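Bririlo Home Help > Bedroom > Bedding and mats

Woven summer mat on a bed: marks from dark clothes, and slats catching on fabric

Posted by trirnwood_tenant

I rent a small room in Trirnwood and sleep on a woven mat laid over the mattress from June until the weather turns. It is tan, made of fine parallel strips, sold to me as bamboo. I paid 37 dollars for it. Two problems.

First, I fold laundry on the bed and dark items leave a faint gray cast on the strips, mostly on the side nearest the door. A dry cloth does not shift it. Second, knit items snag when I pull them across the mat. The mat also no longer lies flat. The ribs bow where the mattress dips.

I do not want to stop using the bed for folding. There is no table in the room. What is the correct way to clean the mat, and can the curve be taken out?

3 replies, 1031 views

Posted by slatandweave

The gray cast is most likely loose dye. New black cotton sheds it for several washes, and more if it is put down damp. Bamboo has a hard outer skin, but the cut edges of each strip are open grain and take up color.

Cleaning:
Take the mat off the bed and shake it out.
Mix a few drops of dish soap into a quart of lukewarm water, no hotter than 40 C.
Wring a white cloth until it no longer drips. Wipe along the strips, never across them.
Wipe again with plain water, then with a dry towel.
Stand the mat on edge in shade with air on both faces. Allow a full day. Direct sun makes the strips brittle.

Do not use bleach. It yellows the strips and attacks the thread.

For the snagging, run a bare hand lightly along each edge. Where a strip has lifted, trim the splinter with nail clippers and rub the spot with 400 grit paper in the direction of the grain. 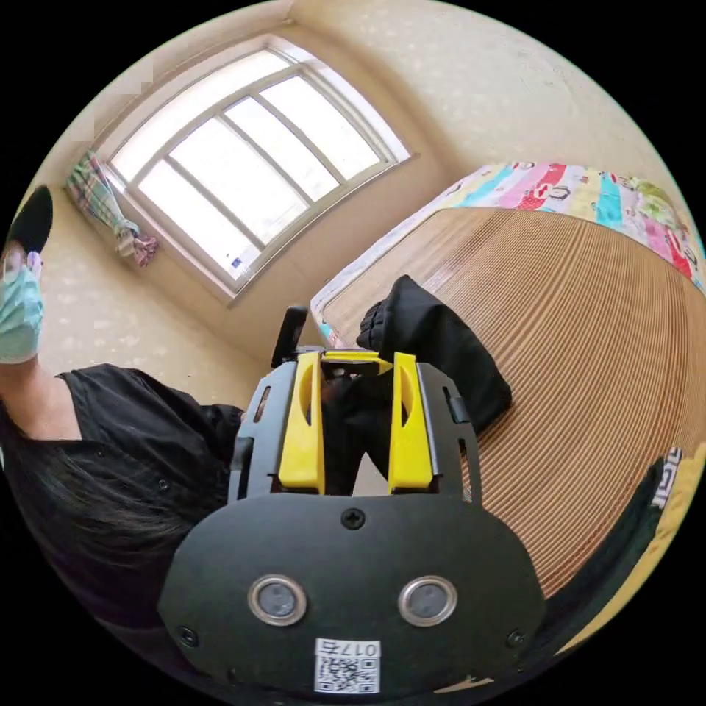 Can a crumpled black cloth be left on a woven mat overnight?
Only if it is fully dry. Damp fabric bunched in one place holds moisture against the strips, which can leave a dye mark and, in a humid room, mildew. Hang it up or spread it over a chair back if there is any doubt.

As for the curve, roll the mat with the bowed face outward, tie it loosely in two places and leave it for a couple of days. It will come back if the mattress underneath sags, so rotate the mattress at the same time.

Posted by plesircombe44

Put an old sheet over it when you fold. I have done this for years. Take the sheet off at night.

Posted by toledo_linens

Agree with the first reply except for the soap. On an unfinished mat I would try plain water first and see how much comes off. Soap left in the weave goes tacky and then collects lint, and it takes several passes to remove.

Check the label too. Some mats sold as bamboo are straw or rush, and those should get far less water. A strip that dents under a fingernail is probably the softer kind. For those, vacuum with the brush head and spot clean only.

Store it rolled, never folded. A fold breaks the thread along one line and the strips work out from there. Mine cracked after one winter flat in a closet under a box of shoes.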